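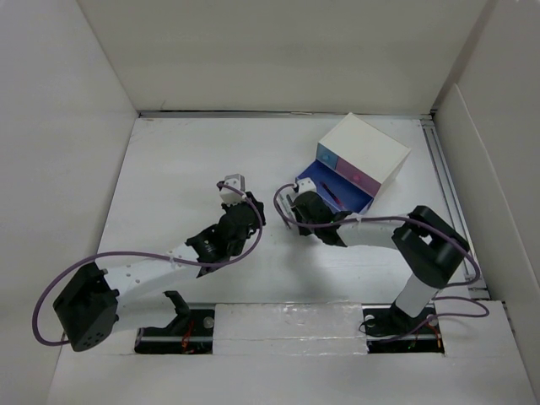 ガネーシャ像の見方と、持ち物の読み方

前号でガネーシャの小像の見分け方について質問が続いたので、今号ではまとめて書いておく。内容は、クロムヴィル(Clomville)の読書会でレザウル・プラマニク(Rezaul Pramanik)氏が話したことに、編集部で補足を加えたものである。

ガネーシャは象の頭と人の体をもつ神で、シヴァとパールヴァティーの子とされる。ガナパティ、ヴィナーヤカ、ヴィグネーシュヴァラなどの名でも呼ばれる。ガナパティは「群衆の主」、ヴィグネーシュヴァラは「障害の主」の意味である。障害を取り除く神として知られるが、名前のとおり障害を置く神でもある。儀礼や旅、商売、学業の始めに最初に拝むのはこのためで、ほかの神を主に祀る寺院でも、参拝者は入口近くのガネーシャに先に手を合わせることが多い。

頭が象である理由については、いくつかの話が伝わっている。よく読まれているのは、パールヴァティーが体の垢や塗り粉から男の子を作り、沐浴の間の見張りに立たせた話である。帰ってきたシヴァが中に入ろうとして止められ、争いになって子の首を落とす。事情を知ったシヴァは、従者に頭を探しに行かせ、象の頭をつけて生き返らせた。土星の神シャニの視線で首が失われたとする別の話もあり、地域や文献によって細部は違う。どれか一つを正しい話として覚える必要はない。

像を見るときは、まず牙を見る。片方が折れているのが通例で、エーカダンタ(一本牙)という別名がある。折れた理由も一つではない。聖仙ヴィヤーサの語る『マハーバーラタ』を書き取るとき、筆の代わりに自分の牙を使ったという話がよく知られている。パラシュラーマが斧を投げ、それが父シヴァの授けた斧だったので避けずに牙で受けたという話もある。月に笑われ、怒って牙を折って投げつけたという話は、祭りの夜に月を見ないという習慣と結びつけて語られる。石像では、彫り出した牙が後から欠けた場合もあるので、断面が整えてあるかどうかを見る。

次に手を数える。二臂の像は古い時代に多く、後の時代では四臂が標準になる。さらに多くの腕をもつ像もある。四臂の場合によく見られる持ち物は次のとおりである。

斧(パラシュ)。執着を断つものと説明される。小像では刃の部分が省略され、棒のように見えることがある。

羂索(パーシャ)。輪にした縄で、信者を引き寄せる、または障害を捕らえるとされる。

象鉤(アンクシャ)。象使いの道具である。先が鉤と突きに分かれているので、斧と取り違えやすい。

折れた牙。右手に短い棒のようなものを持っていれば、これを疑う。

菓子を盛った鉢、または菓子一つ。鼻の先がそこへ伸びていることが多い。

菓子はモーダカと呼ばれる。米粉の皮でココナツと粗糖を包み、蒸して作るのが西インドの代表的な作り方で、揚げる作り方もある。丸いラッドゥを持たせた像も多く、小像では両者の区別がつかない。上が尖っていればモーダカ、球形ならラッドゥとしておけばよい。

腹には蛇が巻かれていることがある。これにも話がついている。菓子を食べすぎたガネーシャが鼠に乗って帰る途中、蛇に驚いた鼠がつまずき、落ちた拍子に腹が裂けて菓子がこぼれた。ガネーシャは菓子を腹に戻し、その蛇を帯にして締めたという。肩から斜めにかかっているものは聖紐で、蛇が聖紐の代わりをしている作例もある。

乗り物の鼠は、台座の正面か足もとに置かれる。菓子をかじる姿、主人を見上げる姿などがある。古い像には鼠のないものも珍しくなく、それだけで別の神と判断することはできない。

質問が最も多かったのは鼻の向きである。左向き、つまり像自身の左手の側へ曲がるものが一般的で、家庭ではこちらが扱いやすいと言われる。右向きの像はシッディ・ヴィナーヤカと結びつけられ、決まった作法で丁寧に祀るべきものとされることが多い。ただし、この区別をあまり気にしない家や地域もある。プラマニク氏は、ベンガルで見た像について向きを聞いて回ったところ、答えが家ごとに違ったと話していた。左右を記録するときは、見る側の左右か、像の左右かを必ず書き添えてほしい。会員から寄せられた記録票にも、どちらか分からないものがあった。

姿の種類については、32の形を数える伝統が南インドを中心に知られている。幼いバーラ・ガナパティ、踊るヌリッティヤ・ガナパティ、五つの頭をもち獅子に乗るヘーランバ・ガナパティなどが含まれる。それぞれに体の色、腕の数、持ち物が決められている。19世紀にマイソールで編まれた図像集『シュリータットヴァニディ』の図がよく引かれる。ただ、実際の寺院や店で見る像がこの一覧にそのまま当てはまるとは限らない。持ち物が二つ合っているから何番、というような当てはめ方は避けたほうがよい。

祭りはガネーシャ・チャトゥルティーと呼ばれ、バードラパダ月の白分四日に行われる。太陽暦では8月から9月にあたる。家庭や町内に粘土などで作った像を迎え、プラーナ・プラティシュタという儀礼で神を招いてから拝む。供えるのはモーダカのほか、ドゥールヴァー草、赤い花などである。ドゥールヴァー草は三葉または五葉に分かれたものを束ねる。トゥルシー(聖なるバジル)はヴィシュヌには欠かせないが、ガネーシャには普段供えないとする家が多い。期間は一日半から十日あまりまであり、終わると像を川や海、水槽に沈める。近年は水質への影響から、焼かない粘土の像や、専用の水槽を使うところが増えた。

日本の歓喜天(聖天)も、もとをたどればヴィナーヤカである。密教とともに伝わり、象頭の二体が抱き合う双身像が多く作られた。秘仏とされることが普通で、参拝者が像そのものを目にする機会は少ない。供物として知られる大根や、油で揚げた歓喜団という菓子は、インドの供物と比べて読むと面白い。歓喜団とモーダカの関係はよく指摘されるが、作り方や材料は同じではない。

像の手入れについても聞かれたので書いておく。真鍮の小像は、乾いた柔らかい布で拭けば足りる。祭事の前に酸味のある果汁やタマリンドで磨く家もあるが、彫りの浅い像では細部が早く減るので、頻繁には勧めない。油や牛乳を注いだ後は、水で流し、腕と胴の間に残った分を布の端で取る。着色した粘土像には水を使わない。

読書会で回覧した版画集は、図版番号1272までの通し番号がついたもので、トレストウ(Trestow)の書庫で閲覧できる。ガネーシャの図は巻の途中に分かれて入っているので、索引の「ヴィナーヤカ」の項も引くこと。貸し出しはしていない。図版の写しが必要な人は、書庫に置いてある申込用紙に番号を書いて出してほしい。

記録票の用紙は、ユシュカ(Juška)の印刷所に頼んで刷り直した。鼻の向きの欄を「像の左・像の右・正面」に改め、台座の銘を書く欄を広げてある。在庫は最大500枚で、旧い用紙も手もとにあればそのまま使って構わない。その場合は、鼻の向きの横に「像の側から」と書き足すこと。

次回の読書会は11月で、午後7時に始める。題材は鼠以外の乗り物をもつガネーシャ像とし、獅子と孔雀の作例を先に読む。手もとに写真のある会員は、撮影した場所と像の高さを裏に書いて持参してほしい。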